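# Two arms, one table and a pair of bowls

Trerkau opened its handling laboratory at Stavport to visitors on 30 June 2023, with a programme of short talks in the morning and live running of its two-arm workcells after lunch. The company supplies software for grasping and sorting mixed household and office goods. It does not build arms, and buys in the mechanical parts of each cell.

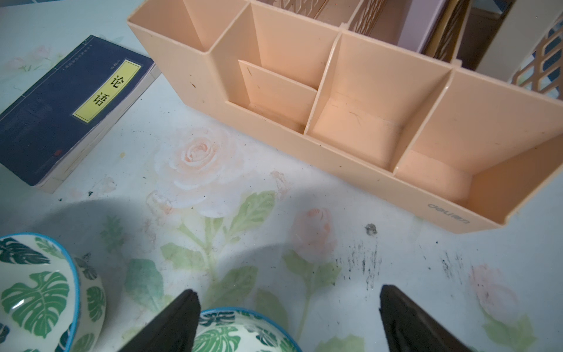
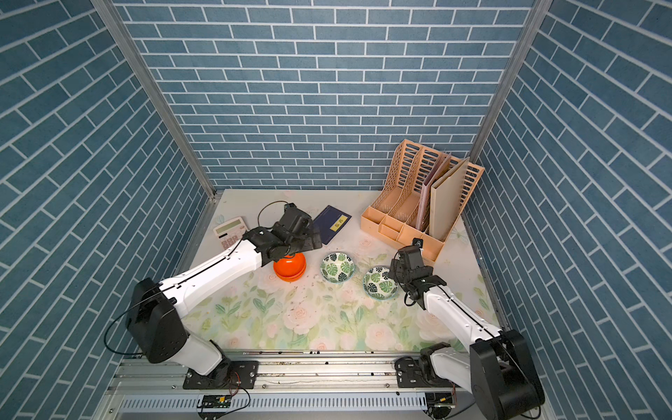

*Leaf-patterned bowls and a peach-coloured desk organiser on the rose-print surface of the tabletop cell at Stavport.*

The cell is compact. Two white-and-black arms are mounted on an aluminium rail along the front edge of the table, and the other sides are closed by panels printed with a blue brick pattern. Each arm ends in a black gripper with a pair of small fingers. Visitors stood behind a low barrier on the rail side and watched over the arms.

Naheed Durrani, who leads the grasping group, ran the session. Her team regards printed surfaces as the harder half of the problem. A plain grey bench gives clean edges, and a vision system trained on one will often fail on a patterned cloth. The roses and leaves on the tabletop therefore compete with the leaves on the bowls, and the software must decide which belong to an object.

The bowls are a standing item in the test set. A shallow bowl can be taken by the rim with one finger inside and one outside, or across its full width if the gripper opens far enough. The planner, called Drivitness, scores both options and picks the one with the larger margin. It also decides which arm should go. When both arms can reach, the nearer one is preferred unless its path would cross that of the other.

Desk organisers cause a different kind of trouble. They are light for their size, have many thin walls and offer a great number of possible grasps, most of them poor. 'It will find you 3000 ways to hold an organiser,' said Durrani. 'We spend our time throwing them away.'

The cell also serves for recording. Operators drive the arms by hand through a task, and the joint positions and camera views are stored together. Laiba Bukhari, who manages the recordings, gave the present total as 466 usable runs from the Stavport cells. Nearly 3 in every 10 attempts are discarded, mostly for timing faults between cameras.

Questions from the floor dealt largely with speed. Bheki Masilela, of the packing firm Gashi, asked whether the cycle time could be brought down to something a packing line would accept. Durrani replied that the arms were held well below their rated speed during visits, and that planning – not motion – took up most of the cycle. A revised planner is on trial and is due to reach customers in September.

Masilela also asked about cleaning. Crumbs and dust are left on the table between sessions unless they affect a grasp, Bukhari said, and the recordings are made with whatever is there.

Trerkau has not published prices for the software. Licences will be sold per cell, with support charged separately.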